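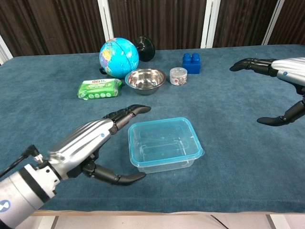 Sorting by size and shape comes before sorting by use. When a mixed set of household items has to be put away, first decide which items can act as containers and which can only be contained. The clear rectangular food container with the blue rim is of the first type; the green pack of wipes lying farther back is of the second. A soft pack changes shape under load — place it last, on top, with nothing resting on it.

Capacity. The worked problem uses the Grandar box, nominal volume 897 ml. Usable volume is lower, as rigid items leave gaps at rounded corners. For this unit, take 80 percent of nominal as the upper limit.
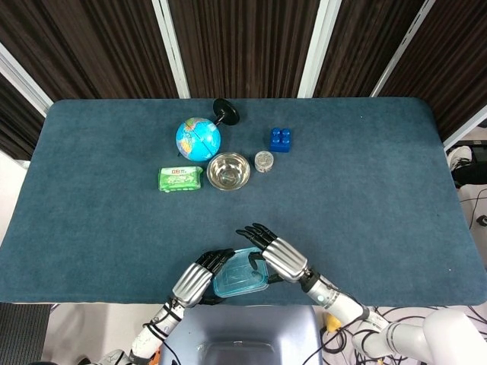 Items above that limit go to the open shelf (Castero layout, handout 2). Bowls are stored upright and may hold smaller items. Round items need a stop on each side. Lids are kept with their containers, and a lid that does not seat level means the box is overfilled. Remove one item and try again.

Reading for the May session: Kwok workbook, p. 59, and the Plilbridge shelf tables. Bring both — the tables are not reprinted in the workbook.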